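Two Arms and a Trash Bag: A Gallery
Tobias Bellamy, Randell Lab — December 30, 2024

The Zomavska study asks whether a two-armed robot can put a liner in a bin after 20 human demonstrations, or whether it needs 100. It sounds like a small question until you have watched film plastic defeat a doctoral student. Our method, which we call Grosness, trains on short overlapping chunks of motion and lets each arm see what the other is planning. Over 25 bags have given their lives so far.

1. Bare bucket
An open rim and one gripper near it, the other over toward the cardboard and tape. Rigid objects are the easy part of this field, and we try to enjoy them while we can.
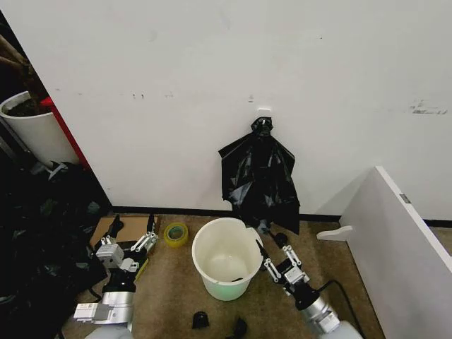
2. The crumple
Most of our errors live in this stretch. The policy has to hold an edge it can barely see, on a material that looks different every time you glance at it. Urbonaitė's chunking trick cut our dropped edges here, and she has been gracious about it for nearly a week. 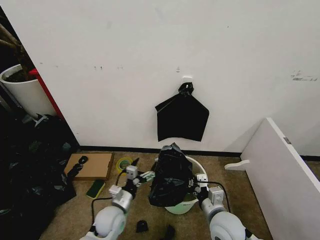 Black plastic in and over the bucket, a gripper on each side.

3. Plastic at the rim
Dark inside, white rim showing, one gripper on either side. Scoring is done by eye against an 11-point sheet — we tried automating the scorer and it gave full marks to the sponge.

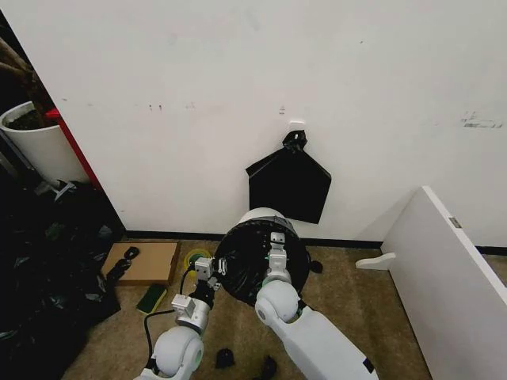

4. Numbers
The full table goes up in February. The short version is that 20 demonstrations did better than I had bet, and I owe Urbonaitė lunch.

3 comments

marlowe_k: Can it do fitted sheets?
tbellamy: Can you?
pin_and_socket: Please publish the scoring sheet too.

Shares: 11

Contact the lab | © Randell Lab | Back to top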